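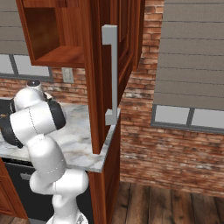 2 min read

I saw the new cut of Bilham at the Pletell last week, and I have been trying to work out why I liked the old one more. It is the same film, give or take 20 minutes. The picture is cleaner, the sound is much better, and a subplot about the harbour that used to be a couple of lines is now a full strand with its own ending. On paper that should be an improvement.

My problem is with the idea that a longer version is the proper one. Directors' cuts used to be fairly rare. You heard about one years after the fact, usually because a studio had taken the film away and someone had fought to put it back together. Now they are announced before the first version has left cinemas. Bilham opened in September and the extended edition was already listed for pre-order. I don't see how anyone can call that a rescue.

What the old cut had was speed. When the ferry leaves Nokorbridge without the brother on board, the original gave us his sister's face for a moment and then moved on to the morning. I knew what she was thinking. In the new version she goes back to the ticket office and explains it to the clerk, then explains it again on the phone. The acting is good in both scenes – I would happily watch them as extras on a disc – but they tell me things I had already been trusted to understand.

There is a fair argument on the other side. Some films really were damaged by being trimmed, and Li is one of them. The cinema release made no sense after the fire, and the restored version fixed it with two short scenes. I would never go back to the first one. But those scenes were put in to mend something, and most of what gets added these days is simply what was left over.

The Pletell was showing both cuts of Bilham on alternate nights, which I thought was a good way to handle it, although the shorter one had the smaller crowd. It is a pity that the streaming services don't do the same. Once the long cut arrives, the old one tends to vanish, and people coming to the film now will never know it was once tighter.

Keep both available and label them clearly. I'll be going back for the short one while it is still on.

8 April 2022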